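3.2 Task board and parts

The board used in all sessions is a flat white rectangle with outlined zones and blue plastic parts. It follows the layout Beaulieu and Sandhu drew up at Hindmont, with minor changes to the spacing of the holes. The board lies on a dark tabletop with black fabric behind it, and its long side runs front to back.
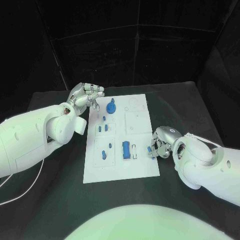 Peg fit was the first thing we had to settle. The early Clivthorpe parts bound in their holes when pushed in at an angle, so the rims were eased by hand before June and the parts were reprinted. Pegs are still brought to the board at a tilt, as with the small blue one held over the right edge, and the eased rim lets them straighten on the way down. The round knob near the top of the board needed no change. We kept 290 placements for analysis and dropped 4 in which a part left the table.

Parts differ mainly in how much their outline tells the user about orientation. A round peg can go in at any rotation, while a block with rounded ends has two correct positions.
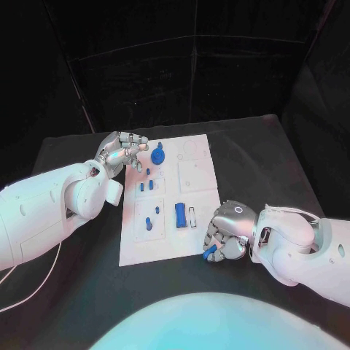
Slots and outlines

The block is paired with a narrow slot of matching size, drawn as a thin dark contour. In the layout used for block trials it starts directly to the left of that slot, so the move is short and errors come mostly from rotation. Small pegs start on the two rectangular plates at the left. Després and Fedoruk scored each placement separately and compared their sheets afterward.

Lighting was varied between trials, and the parts were the same in each condition.
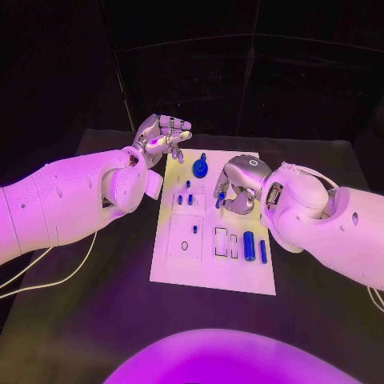

Figure 2. Task board under pink and magenta light, with a small blue peg held above the surface.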